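Altthorpe Allotments and Kitchens Forum > Indoors > Decorating and Making Do

Thread: Dark floral paper in a tiny pantry, am I mad?

marrowfat_jean
Started this thread December 21, 2020

Hello all, and apologies in advance because I do go on. We moved into the Brelterby end of the village in the spring, and the house came with a pantry off the kitchen which I have been in love with ever since, even though it is hardly big enough to turn round in. It has one bulb, a stone shelf and a door that sticks. The walls are that tired magnolia everybody had at one time, and I have decided they must go.

My heart is set on a really dark floral, the sort with big blowsy flowers all over it, and I'd like to take it up over the ceiling as well so that you feel you are standing inside a hatbox. My husband thinks it will be like living in a cave. My sister thinks it will be gorgeous and then peel off by Easter. I have priced it up at 149 pounds for the paper I like best, which is called Savow and comes in a green so deep it's nearly black, and that's before paste or lining paper.

So, has anyone done it? And is it a daft thing to do in a room where I keep potatoes?

tom_underhedge
Not daft at all, Jean, and welcome to Altthorpe if I haven't said so already. We papered our downstairs loo in something similar, ceiling and all, and I was dead against it from the start. I grumbled through the whole job. Now I find myself showing it to the man who comes to read the meter.

The thing I would say is that small rooms take a strong pattern much better than big ones. You're never in there long enough to tire of it. Do put lining paper up first, though, and hang it crossways. My father taught me that and I've never had a seam open on me yet.

pennywort
I'm going to be the wet blanket, I'm afraid. I did a pantry in dark paper at our old house and took it down again after two winters. Ours had an outside wall, and the damp came through behind the paper where I couldn't see it until there was a bloom of mould the size of a dinner plate behind the flour bin. On top of that, every bit of flour and sugar shows on a dark wall. Paint it, love. A good tough kitchen paint in a dark green will give you nearly all of the feeling, and you can wipe it down with a cloth.

marrowfat_jean
Oh dear, Pennywort, that's just what I was afraid of. Ours has one outside wall, the one behind the stone shelf. It feels dry enough to the hand, but then I've only been here since spring and haven't seen it through a proper winter yet.

Catinca Filip
Hello Jean, I'm over the road from the chapel, you may have seen me with the brown dog. I used to hang paper for a living, with my uncle's firm, Buzatu, before my knees gave out, so I have opinions and you must forgive me for them!

Pennywort is quite right about the outside wall, and Tom is quite right about the lining, and I don't think they are really disagreeing. If a wall is cold, paper will suffer on it, dark or pale. But you have three other walls and a ceiling to play with. I would paint the cold wall in a colour taken from the background of the paper and hang the paper everywhere else. With the shelf and the jars in front of it, you will hardly notice that one is plain.

As for the ceiling, please do it. People are nervous of it and it's always the bit they love best afterwards. Teal backgrounds are kinder than the near-black ones, I think, when you only have one bulb. Pink and orange flowers on teal look lively even in poor light, and they go well with ordinary packets and tins left out in plain view.
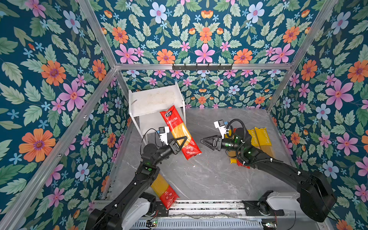 How much paper should I allow for the pattern to match up?
Look for the pattern repeat on the label and add one full repeat to the height of every drop, then buy a spare roll from the same batch.

The people who come unstuck are the ones who measure the room and forget that a big flower might not come round again for half a metre or more. On a ceiling you can't match to all the walls at once, so choose the one you face as you open the door, match it along there, and let the others fall as they like.

tom_underhedge
Can I just second the bit about the batch. I had to go back for one more roll and it was a shade out. I put it behind the door and I still see it every single time.

ridgeandfurrow
I'm with Pennywort. I know it's pretty, but a pantry is a working room. We keep the apples in ours, and the onions, and there's always something going over quietly in a corner and giving off damp. If you must have pattern, why not line the backs of the shelves with it? You'd want a roll at most, and when it gets mucky you simply rip it out and start again. My mother used leftover drawer paper for that and changed it each December while she was making room for the Christmas things. I used to be allowed to cut the edges with the pinking shears, and I still think of it when I smell cloves.

pennywort
That's a lovely idea, Ridge, and I wish I'd thought of it at the time. Drawer paper! I haven't seen any for years.

marrowfat_jean
You are all so kind, and I've read this out at the kitchen table twice. I like the idea of painting the cold wall very much indeed. Catinca, would you still put lining paper up on a ceiling that small? It's a bit crumbly in one corner where an old pipe used to go through. And is there anything to be said for varnish over the top? My sister swears by it, but she swears by a great many things.

Catinca Filip
Line it, yes, and fill that corner first and leave it until it is bone dry, even if you are itching to get on. With varnish I would be careful. There is a flat decorator's varnish which is all right on ordinary paper, but try it on an offcut and leave it overnight, because some inks will run and you don't want to find that out overhead. I'd only do it at elbow height and round the door, where hands go.

ridgeandfurrow
I'd leave the varnish off altogether. It went yellow on us in the hall, and that was over a pale paper so you can imagine.

Catinca Filip
That would have been the oil sort, I expect. The water-based ones stay clear, or mine have. But it's a fair warning, and Jean can always do without.

marrowfat_jean
Right, I've sent off for samples of the Savow and of a teal one too, and I shall pin them up by the bulb and look at them over Christmas with a mince pie in my hand. My husband has asked whether the door could be seen to first so that it stops sticking, and I suppose he has a point. Does anyone have a plane I could borrow?

tom_underhedge
I've got one, Jean. I'll leave it in your porch tomorrow, and mind the blade, I've just had it sharpened.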